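A Passing Score Is Not a Safety Case

In February, a bed-clearing routine from Nellex passed 769 simulated runs without a recorded fault. On the physical unit at our Wustorgate test room it faulted on run 22. The arm pressed down through a blanket into the mattress, lost its position estimate, and kept pushing until the torque limit stopped it. The limit worked. The software above it had no idea anything was wrong.

I have read the fault report several times, and I disagree with its conclusion, which blames the torque threshold. The threshold was the only part of the system that did its job.

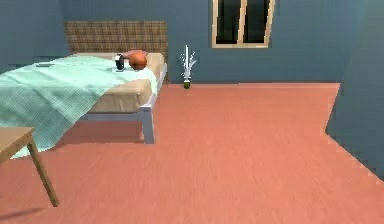
L. Ďurica
Test engineer, Wornow
3 May 2019

A simulated bedroom is a reasonable place to start. Ours has a bed with a pale green blanket over a beige mattress, and a few small items lying on top of the blanket. It is cheap to reset and hurts no one. The trouble begins when a team treats the score from such a room as evidence about contact.

In the Nellex build, the blanket was a rigid surface. It had folds, but they did not move. The arm could come down 15 mm too low and the physics engine would correct it, silently, and log a success. On a real mattress the same error sinks in. The cloth bunches under the fingers, the height estimate drifts, and the controller commands more downward travel to reach a surface it believes is still below.

Flat, thin objects make this worse. The routine must go close to the cloth to reach them, and their color may be close to the cloth as well. A round object forgives a bad approach height — a flat one does not.

The report proposes lowering the torque limit by 30 percent. That will produce earlier stops and leave the cause in place. I would ask for two other changes before the arm goes near an occupied room. First, every position correction made by the engine should be logged and counted as a fault above a fixed size. Second, the controller should halt when commanded travel and measured travel disagree, whatever the torque reading says.

Both changes will lower the simulated score. Nellex should publish the lower one.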